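Chapter 4
Showing Instead of Telling

I learned to drive a stick shift in a parking lot, and my uncle never once explained the clutch. He put his hand over mine on the shifter, we moved it together, and after an afternoon of stalling I more or less had it. I think about that parking lot a lot when I teach this material, and by the end of the chapter you'll see why.

Up to now you've been writing programs. You worked out where the part was, you worked out where it had to go, and you typed in the points between. That's fine for a pallet of boxes. Then in Chapter 3 we tried it on a clip that had to be squeezed, tilted and let go at just the right moment, and most of you (I've read the lab reports!) ended up with 55 lines of code and a clip on the floor.

So let's try it my uncle's way. We're going to do the task ourselves, through the robot, and keep a record of everything the arms did while we did it. One run like that, start to finish, is called a demonstration. There are two main ways to make one, and you'll use both.

The first is hand guiding, which older books call kinesthetic teaching. You grab the arm and move it. The motors hold up the weight of the arm but otherwise give way, and the joint angles get saved as you go. It feels great for the first few minutes. It's also hard to do with two arms at once, and your own body tends to block the view of the work.

The second is teleoperation - you stay back, hold a pair of controllers or a smaller copy of the arms, and the real arms follow. Your hands are out of the way, so the cameras get the same view a trained robot would have later on. The price is feel. On most setups you can't tell through your fingers whether a part has seated, and you have to learn to read it with your eyes.

My first try at this was on the Quintela bench at Willdale, with Valter Aguiar standing behind me. I'd been at it for 15 minutes and was pretty pleased with myself when he asked which camera I'd been watching. I'd been looking straight at the table the whole time. "The robot doesn't get your eyes," he said, and he made me start over using just the wrist views. It was awful. My next session was much better, though, and I've made every class do it since.

Look at how much of a wrist view the gripper itself takes up, and how close its tips come to the part you care about. 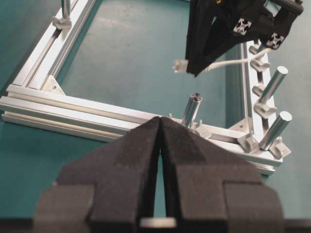
Figure 4.1 Wrist camera view during two-arm work on an aluminum frame with upright metal pegs. The foam-padded fingers are in front; the other gripper is at upper right.

Before you read on, try a small thing at your desk. Close one eye, pick up a pen with each hand, and touch the two tips together. Now do it again slowly, and pay attention to when you stop to check. Those pauses will show up in your demonstrations too, and Section 4.2 is about which ones to keep and which ones to trim.

After that we'll get into how many demonstrations you need. The Hivholm exercise at the end of the chapter asks for 36, split between you and a partner, and yes, you have to label the bad ones as well. Save them all in the same folder. We'll need them again in Chapter 5.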